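Tulips indoors: dark and red, in blue glass

Gallery 17 of the Hormont Flower Room pages. Cut tulips from the Wever plot, arranged on the green table. 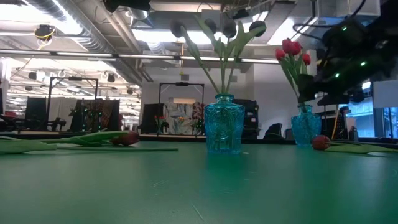 One reader wrote after the last gallery that tulips should never go into a vase with a narrow neck, as they need room to bend and the stems get bruised where they touch. We have had the same remark put to us at the spring table more than once, usually with some force. Our own view is that it depends on how many you put in. A short-necked vase holds a small bunch up well. Fill it tight and the stems do mark.

Near vase: the very dark tulips, nearly black in flower, with their long leaves left on.

Far vase: red tulips, bunched closer together and leaning.

On the table: a few stems laid down by the vases, heads inwards.

Vases: blue glass with raised curving patterns, wide at the shoulder and narrower at the foot. They came from Jullo, the second-hand shop at the bottom of Station Hill, and cost 5 pounds each. Jullo did not know the maker and there is no label in our notes. If you recognise the pattern, please write to the Flower Room at the usual address.

About the flowers

The Wever plot is the long bed behind the hall. It was planted with bulbs from Munteanu, who supply most of our spring order. The dark ones were sold to us as a single late tulip. They come into flower after the reds in most years, so having both good enough to cut at the same time was luck with the weather. Last spring the reds had dropped before the dark ones showed any colour at all.

We grow them in rows for cutting and lift them afterwards. Bulbs that have been cut with most of their leaves do not do much the following year, and we no longer try to keep them. The best of what is left goes under the hedge, where some come back and some do not.

Cutting and standing

Cut early in the morning. We start before 8 and stop when the sun reaches the bed. Choose heads that have coloured up but are still closed. Lay them flat in the trug, all facing the same way, and don't leave them there long.

Trim the ends straight across with a knife. Wrap the bunch in paper up to the heads and stand it in a deep bucket of cold water for 2 hours. Stems that have gone soft will straighten while they are held in the paper. After that they can be unwrapped and arranged.

In the vase, keep the water shallow, a hand's width at most. Top it up each day, as tulips drink a good deal. Take off any leaf that would sit under the water. The others can stay on, and with the dark tulips we prefer it, as the pale green shows the flower colour better than anything else you could put with it.

They carry on growing after they are cut. A bunch arranged on Monday will be taller and wider by the middle of the week, and will turn towards the window. Some people turn the vase round each morning to even it out. We leave ours, and if a stem reaches too far it gets taken out and put in a small jar.

About coloured glass

Clear glass is what most people bring to the spring table. It looks fresh on the first day and less so once the water clouds. Coloured glass hides this to some extent, though you can still see the stems through ours where the light catches them, so the water does need changing.

Blue suits both reds, the bright and the dark. We tried yellow tulips in the same glass last year and were not pleased with them. White was better. Raised patterns collect a line of dirt at the bottom of each curve and want an old toothbrush and washing-up liquid, followed by a good rinse. A spoonful of rice swirled round with warm water will shift the green film inside the shoulder, where a brush can't reach.

Check the rim with a finger before you buy an old vase. Small chips are easy to miss in the shop and will cut into a soft stem.

Coming to the spring table

The table is open on Monday afternoons while the tulips last. Bring your own vase and something to carry it home in. Stems are 33 pence each, mixed colours, and we can't put bunches aside. Parking is on the road only.

Spare leaves and trimmings go in the green bin by the side door. Please don't put them down the sink, which has blocked again.

Next gallery: alliums and the last of the wallflowers.
Previous gallery: hellebores floating in bowls.
Back to all galleries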